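10/07/2019

A long day with the two grippers, and I am happier than I expected to be this morning. The Apaza went back in its box after lunch – it is a lovely strong thing, but it shuts so hard on soft stuff that I wince every time.

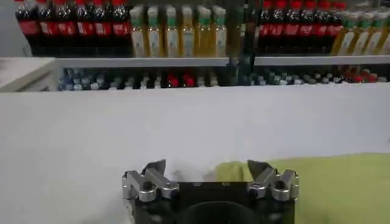
So the Ternitz got the afternoon, and I do like it, even with all those little pivots to look after. I set it to 17 newtons and left it there. What pleased me most was the wrist camera, which gives me both pointed fingertips and the green cloth between and beyond them, with the cola on the shelf at the back still easy to pick out by its red labels. Tomorrow I'll try 440 grams on it and write to Clastamden about the spare cable.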